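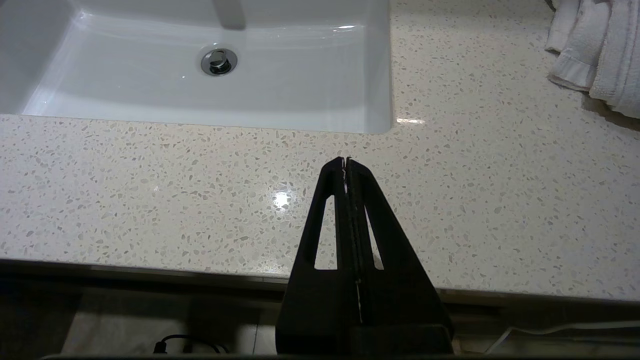

Actor Babak Azimi cleared of fraud charges after long-running court case

9/27/23

The stage and television actor Babak Azimi has been found not guilty of two counts of fraud, bringing to a close a case that has hung over him, his family and a good many of his colleagues for the better part of two years. The jury at Merberg Crown Court took a little under five hours to reach its verdicts, and there were tears and a fair bit of hugging in the public gallery when the foreman read them out.

Mr Azimi, who is best known to most viewers as the weary harbour doctor in the drama series Travo, had been accused of misleading people who put money into a touring theatre production that never opened. The show, a new play with music called The Salt Road, was announced with a good deal of excitement and was meant to visit nine towns before settling in for a longer run. It fell apart during rehearsals in January of last year, when the company behind it, Ondex, ran out of funds and stopped paying its bills.

Small backers, many of them fans who had followed the actor since his early days in repertory, had paid in sums starting at £58. There were 216 of them in all, and the court heard that only a handful had seen any of their money again. Several gave evidence during the trial, and it must be said that they were listened to very kindly by both sides. One retired music teacher told the jury she had never expected to make a profit and had simply wanted to sit in the stalls on the first night and feel she had helped.

The prosecution said Mr Azimi had known the company was in trouble when he recorded a short film asking for further support, and that he had let his name be used to bring in money that was already spoken for. He denied this throughout. Giving evidence over two days, he said he had been told by the producers that a large investment was on its way, and that he had believed them. He had put £156,000 of his own savings into the production, the court was told, and had lost every penny of it.

His barrister, Leila Safavi, took the jury through 126 emails between the actor and the Ondex office, in which he asked again and again when the cast would be paid. "He was the one person in that building still making telephone calls on behalf of the stage crew," she said in her closing speech. "You may think that is a strange way for a fraudster to spend his evenings."

Speaking outside court afterwards, and pausing now and then to collect himself, Mr Azimi thanked the jury and said he was sorry for everyone who had been left out of pocket. "I have been very lucky in the people around me," he said. "I asked folk to trust in that play because I loved it, and I still think about them every day. I would like to find some way of putting a bit of it right, if they will let me." He then shook hands with two of the backers who had come along to hear the verdicts — one of them had given evidence for the prosecution.

The Crown Prosecution Service had brought the case after a police inquiry lasting fourteen months. Ondex itself was wound up last year, and no other person has been charged.

What the verdict means for the actor's working life is not yet clear. He was written out of Travo soon after his arrest, with the doctor sent off on a long sea voyage, and the programme's makers have not said whether they would welcome him back — though viewers have noticed that the character was never killed off. Friends say he has been reading for a small part in a radio play and has been teaching a weekly drama class in Merberg, where he grew up and where his mother still lives.

A meeting for backers of The Salt Road is expected to be held in the town later this autumn, with details to be sent out by post.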